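Walk-round checklist, bench cell 2, Fendthorpe packing room
With my comments, because the tick boxes on their own never tell the next person much

I do this one on Wednesday before the early crew gets going, and it takes me 16 minutes if I don't stop to chat (I always stop to chat). Same sheet as the Temidar one we started with, only I've crossed out the bits that were about conveyors and put in the bits we found out we needed. Marks are OK, FIX or WATCH. If you're covering for me, please write something in the comments even when it's all OK!

1. Emergency stop, bench side
OK. Pressed it, arms held, reset fine. The button is a bit stiffer than the one by the door but it goes in. I'd like everyone on the shift to press it once themselves, because half of us have only ever watched someone else do it.

2. Emergency stop, door side
OK.

3. Hands and fingers, free movement
OK. Ran the open and close cycle on both. Left thumb was a touch slower than the right on the first go and then caught up. I've written that down two visits in a row now, so if you see it as well, change this to WATCH and let Savchuk know -- they service the hands, we don't. Please don't take a screwdriver to it.

4. Power strips and plugs on the work surface
WATCH. Plugs should be pushed fully home, the strip should sit flat, and the lead should run off the back or side where no one leans. My gripe is lamp cords. They curl up on themselves and a finger can hook a loop without anybody noticing until the lamp starts walking. Straighten the slack before you start a run. I know the old rule was "cords are the electrician's problem", but we're the ones standing here.

5. Task lighting
OK, with a grumble. If the lamp is aimed straight down you get a hot white patch on the cloth and the system has more trouble picking out clear things like tape and plastic tube. Tip the shade or move the base over a bit. When I packed by hand I never thought about light at all, I just went by feel. Now I fuss over it like a photographer.

6. Table cloth
OK. Should be flat with no ridges. Swap it if there's a tear or if it has gone shiny in the middle. Spares are in the bottom drawer, and there were 8 when I looked. The waffle ones grip better than the smooth ones, so order those.

7. Items on the table before a run
OK. Mixed goods are fine, that's the whole point of this cell: soft toys, foam, foil packs, rolls of tape. Tags and loose corners are what catch. Anything clear and thin gets a second look from a person before you press go. Relley wanted us to take see-through items off the list altogether, and a few of us argued to keep them with a check, and so far that's how it stands.

8. Floor around the base
FIX. Cable bundles need to be tied and tucked in close to the column. One tie on the right side has gone and I didn't have a spare on me. Also, bags, jackets and shoes go in the lockers. Same comment as last time and the time before.

9. Column bolts and base fitting
OK. Looked and gave it a push. No wobble.

10. Indicator lights
OK. Green on the arm before you step in to load. If it's any other colour, stay back and call it in. The card with the colours has fallen behind the cabinet again, so I've asked for one we can screw to the wall.

11. People
This one isn't on the Temidar sheet, I added it. Who's on the cell, have they had the half-day training, and how are they going? We used to have 7 on hand packing and now it's a mix of loading, checking and sorting out the odd ones. My wrists are much happier, I'll say that. The days do feel longer when you're mostly watching, though, and a couple of people have told me they miss having something in their hands. So I've put WATCH. Could we try swapping roles every two hours? The first crew on this cell did it and I thought it worked well.

To do before next check: tie for the right cable bundle, colour card, tidy the lamp cord, ask about the swap.

Signed off for normal running, with item 8 done first. 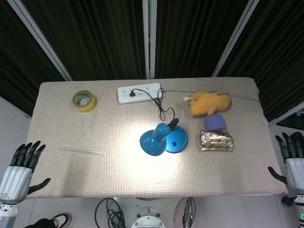 Page last changed: December, by packing room safety rep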